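Posting from the floor at Plinbridge again, because the teardown cell finally had its big October service and I have been dying to talk about it. Thread on how we set up and look after one gripper that takes old servers apart. Long one, get a drink.

1/ Quick background for new followers. The cell is called Paditz. One arm, one two-finger gripper, a bench, and a stack of retired servers that never seems to get shorter. Its job is pulling the parts worth saving before the rest goes to scrap. I do setup and maintenance, so most of my day is screws, pads and tiny offsets. I love it.

2/ The counter read 1472 picks when I opened it up. Our service interval on the finger pivots is 249 hours of run time, and we hit both the hours and a funny little click in the same week. Always listen to the clicks!

3/ Finger linkages first. Each finger is a set of links joined by hex screws, big ones at the lower pivots and smaller ones up near the tips. The big ones hardly ever move. The small ones creep. I back each one out, clean the thread, put a dab of medium threadlocker on it and bring it up with the little torque driver. Then I open and close the empty gripper 39 times and check them all again. Why 39? It's what fits in one run of the warm-up program, no deeper meaning.

4/ My click was the left upper pivot, a quarter turn loose. A quarter turn! You could wiggle the tip with a fingernail and see it shift.

5/ Next, fingertips. Ours wear on the edge that does the gripping, and once that edge rounds over, thin parts start to tip when you lift. I keep spares in a drawer and swap both sides together, even if one looks fine. Then re-zero the closed position. If you skip the re-zero, the software still thinks it has the old tips and squeezes a bit too hard, and CPUs are the last place you want that.

6/ Speaking of CPUs, they're my favorite part to tune for. The wrist camera view is what I stare at all day, and I could honestly hang this one on my wall.

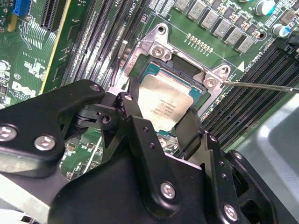

Fingertips either side of a processor, Dell board, socket levers and memory slots all around.

7/ For this part the approach matters more than the force. I teach the position over the socket at creep speed and look at both tips against the edges of the lid. If one side arrives early, the chip gets shoved sideways before the other side meets it, and there may be socket pins under there. So I nudge the offset, back out, come in again. It took me a whole morning the first time. Now I can do it in one coffee.

8/ Rotation is the other thing. Boards don't always land on the bench square, so the wrist angle comes from the vision step. I check that step with a printed target after every service. A tiny error in wrist angle is plenty to put one corner of a chip where you don't want it.

9/ Deeper in the chassis it's all about clearance. The links stick out wider than the tips do, and it's very easy to plan a nice path for the tips and forget the elbows behind them.
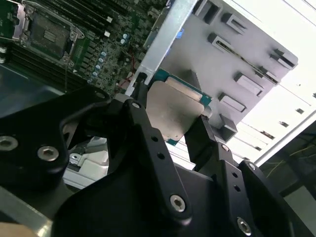 10/ I keep a keep-out model for each chassis type, and I pad it on the outer links more than on the tips. Brackets and drive cages get their own boxes. Cables are the hard ones, they never sit in the same spot twice, so the program slows way down anywhere a loose wire could be.

11/ Someone asked about software. The job sequencer is Stefanou, which our team wrote, and the log viewer is Flernum. Flernum plots motor current on every close, and that's my early warning. When the line gets fuzzy, a pivot is going dry or a screw is backing off. Mine had been fuzzy for days and I'd been blaming the cable. Oops.

12/ Stuff in my service kit: hex keys (good ones, please, the cheap ones round out the heads), torque driver, medium threadlocker, lint-free wipes, spare tips, a paint pen to mark every screw after tightening. The paint pen is the best cheap thing I own. One look and you can see if a head has turned.

13/ After the service the current plot is lovely and flat and the click is gone. Next big check is at 2854 picks, with a quick look at the paint marks every morning until then.

14/ If you run a similar gripper, tell me what you use on the small pivots! I've tried two greases, one got sticky and the other flung itself everywhere. Taking suggestions in the replies.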